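Progress report for April, Carrasco community kitchen
Prepared by Telma Zapata for the Flosari fund

We received 1,066 dollars for the second stage and have spent 969. The rest is held for shelf liners and a spare set of hinges, which Brosex has on back order.

The pantry inventory is finished. Uriel Zúñiga entered some 300 items into the Honum list, with expiration dates where the labels still had them. Expired goods were thrown out and 75 jars were moved to the hall closet.

Work on the large kitchen began after the pantry. The stove wall is done. The refrigerator wall is next, and we have agreed on the order — top of the refrigerator first, then the upper door, then the lower one.

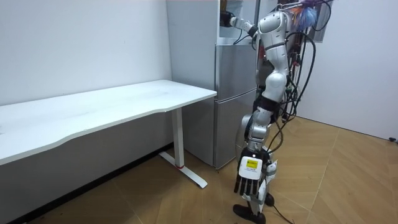
The refrigerator is staying against the back wall. Moving it would mean a new outlet, and the budget does not cover one. Uriel would like the space above it kept for things used once or twice a year, such as the big trays.

Still open: the liners, the hinges, and a label for each shelf. We expect to close this stage next month and will send the receipts with the final report.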